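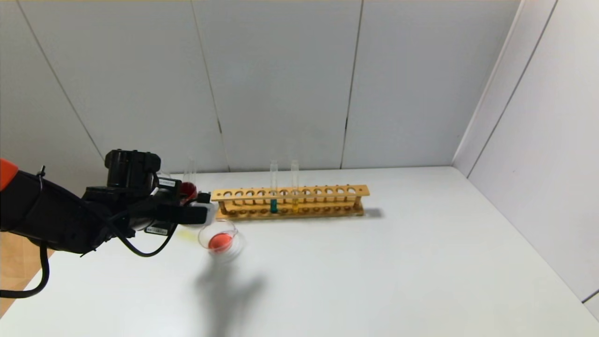 색물을 시험관에 나눠 담을 때 얼마나 채우는 게 좋은가요?
바닥에서 손가락 두 마디 높이까지만 채우시면 됩니다. 그 정도면 색을 보기에 충분하고, 접시에 옮겨 부을 때 흘릴 걱정도 덜합니다.

제목: Re: [모나리 색물모임] 시험관대랑 유리 접시 문의드려요
날짜: 2024년 4월 20일

모나리 식구 여러분, 안녕하세요.

답장이 늦었습니다. 골시프테 님 메일은 받은 날 바로 읽었는데, 짧게 쓰자니 섭섭하고 길게 쓰자니 저녁마다 졸려서 차일피일하다가 이제야 앉았네요. 맨 위 문답은 다른 분들도 자주 물으시는 거라 먼저 적어 두었고, 나머지는 골시프테 님 글 사이사이에 답을 달겠습니다. 길어도 차 한 잔 옆에 두고 천천히 읽어 주세요 :)

골시프테 테헤라니 님이 쓰신 글:
> 안녕하세요, 지난 12월에 가입하고 처음 글 남깁니다. 아이들과 색 섞기를
> 해 보려고 시험관을 샀는데요, 시험관대를 플라스틱으로 할지 나무로 할지
> 못 정하고 있어요. 나무는 물이 들까 봐 걱정됩니다.

어서 오세요, 정말 반갑습니다! 저는 나무를 권해 드리고 싶어요. 물이 들긴 듭니다. 제 첫 시험관대는 이무라에서 나온 것인데 아래판 홈 몇 군데가 불그스름하게 물들어서 아무리 닦아도 그대로예요. 그런데 쓰다 보니 그 얼룩에 정이 들더라고요. 그리고 밝은 나무색 앞에 유리관을 세워 놓으면 노랑이나 청록이 참 곱게 보입니다. 이건 순전히 제 취향이니 플라스틱 쓰시는 분들은 너무 노여워 마시고요.

다만 고르실 때 아래판에 홈이 파여 있는지는 꼭 보세요. 위판에만 구멍이 있고 바닥이 밋밋한 물건도 더러 있는데, 그런 것은 시험관이 밑에서 빙글 돌거나 비스듬히 섭니다. 쓰고 나면 마른행주로 한 번 훔친 다음 그늘에 세워 두세요. 저는 예전에 성급하게 볕에 내놓았다가 위판이 휘어서 시험관이 잘 안 들어가게 된 적이 있습니다. 아깝지만 지금은 붓꽂이로 잘 쓰고 있어요.

> 색물은 어떻게 만드시나요? 식용 색소를 그냥 물에 타면 되는지,
> 비율이 따로 있는지 궁금합니다.

저는 물 200밀리리터에 식용 색소 7방울을 넣어 원액을 만듭니다. 빨강, 노랑, 파랑 세 가지만 만들어 두면 웬만한 색은 다 나와요. 노랑은 이 비율로도 제법 진하게 보이는데 파랑은 색소마다 차이가 커서, 브론스테드 색소를 쓰시는 분들은 조금 덜 넣고 시작하시더군요. 진한 것은 물을 타면 그만이니 처음부터 딱 맞추려고 애쓰지 않으셔도 됩니다.

청록은 파랑 원액에 노랑을 조금씩 보태면서 만드는데, 저는 번번이 노랑을 너무 넣어서 풀색으로 만들어 버립니다. 몇 년을 했는데도 그래요. 주황은 반대로 노랑에 빨강을 한 방울씩 떨어뜨리는 편이 수월합니다. 한 방울에 색이 확 달라져서 아이들이 제일 좋아하는 것도 이 대목이지요. 우리 집 조카는 주황만 한나절을 만들었습니다.

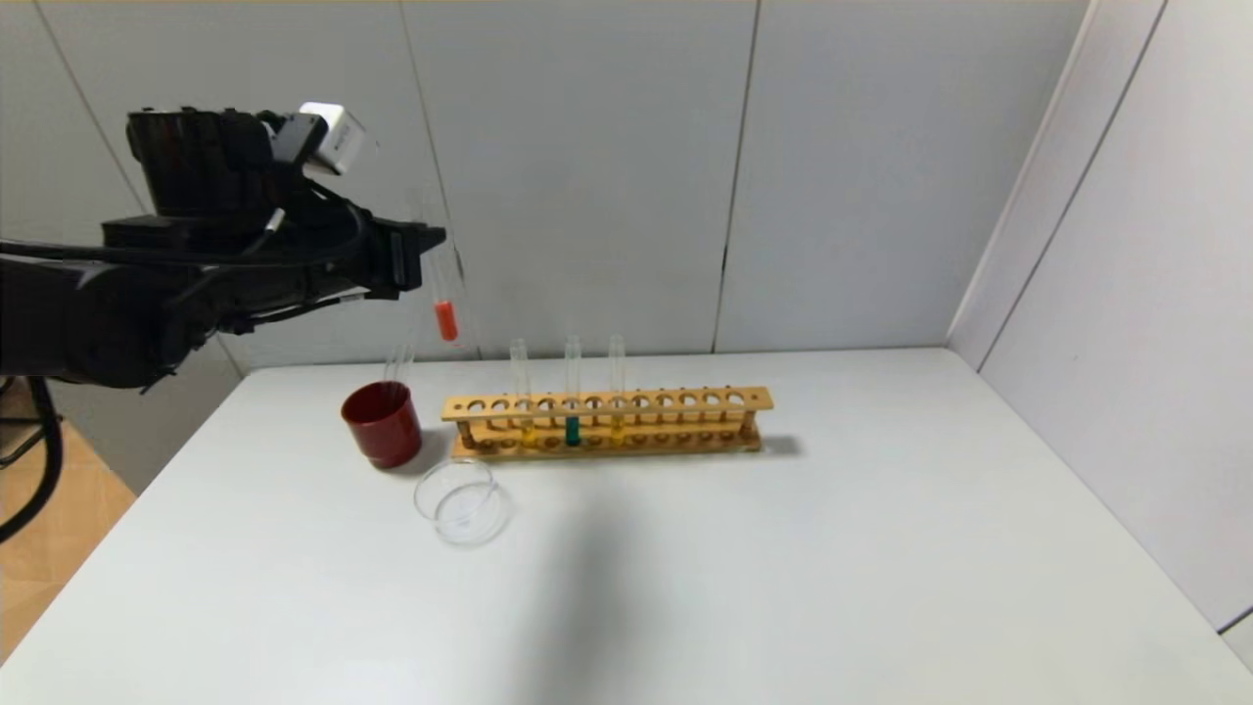

나무 시험관대에 세운 노랑, 짙은 청록, 연노랑 색물. 왼쪽은 검붉은 컵, 앞쪽은 유리 접시.

> 유리 접시도 꼭 필요한가요? 그냥 컵에다 섞어도 될 것 같은데
> 책마다 접시를 쓰라고 되어 있어서요.

컵에 섞으셔도 아무 문제 없습니다. 그래도 하나쯤 갖추시라고 말씀드리고 싶은 게, 투명하고 납작한 접시를 흰 상판에 올려놓고 색물을 부으면 시험관에 있을 때와 색이 달라 보이거든요. 시험관에서는 검붉던 것이 얕게 퍼지면 환해집니다. 아이들한테는 같은 물인데 왜 다르냐고 먼저 물어보세요. 별의별 대답이 다 나와요. 물이 납작해져서 부끄러워졌다는 답이 저는 여태 제일 마음에 듭니다.

불투명한 컵은 섞는 데 말고 헹굼물 담는 데 쓰시면 좋아요. 속이 들여다보이지 않으니 탁해진 물이 눈에 거슬리지 않고, 색물 담은 유리관과 헷갈릴 일도 없습니다. 손 닿기 쉬운 쪽에 두시되 상 가장자리에서는 좀 떨어뜨려 놓으세요. 제가 이 말씀을 드리는 데는 쓰라린 사연이 있지만 카펫 이야기는 다음 기회로 미루겠습니다.

> 끝나고 정리하는 요령이 있으면 알려 주세요. 시험관 안쪽이 영
> 안 닦이네요.

가느다란 솔이 있으면 제일 편하고, 없으면 미지근한 물을 반쯤 채우고 생쌀 몇 알을 넣어 살살 흔들어 보세요. 저희 어머니가 꽃병 씻던 방법인데 시험관에도 잘 듣습니다. 노랑 색소가 유독 오래 남으니 노랑 담았던 관부터 물에 담가 두시고요. 씻은 시험관은 거꾸로 세워 물을 뺀 다음에 시험관대로 돌려보냅니다. 저는 귀찮아서 젖은 채로 꽂았다가 나무에서 퀴퀴한 냄새가 난 적이 있어요.

흰 상판에 색물이 튄 자국은 그 자리에서 닦으면 대개 지워집니다. 빨강이 조금 고집을 부리는데, 베이킹소다를 물에 개서 문지르면 저희 상에서는 없어졌습니다. 상판 재질이 집집마다 다르니 구석에 먼저 시험해 보시고요.

그리고 몇 분이 따로 물으신 아라브자데 색표 말인데요, 예전에 우리 모임에서 만든 142가지 배합을 적은 그 표 맞습니다. 제 사본은 물에 젖어서 뒷장이 붙어 버렸어요. 혹시 멀쩡한 것을 가지고 계신 분은 목록으로 한 부 올려 주시면 고맙겠습니다. 종이를 찍은 것이라도 괜찮습니다. 골시프테 님께도 큰 도움이 될 거예요.

골시프테 님, 아이들하고 해 보신 다음에 어떤 색이 제일 인기였는지 꼭 들려주세요. 저는 주황에 걸겠습니다.

모두 건강하시고, 봄감기 조심하세요.

모나리 색물모임 목록지기 드림

--
이 메일은 모나리 색물모임 회원 목록으로 발송되었습니다.
답장하시면 목록 전체에 전달됩니다. 개인적인 말씀은 받는 사람을 바꾸어 보내 주세요.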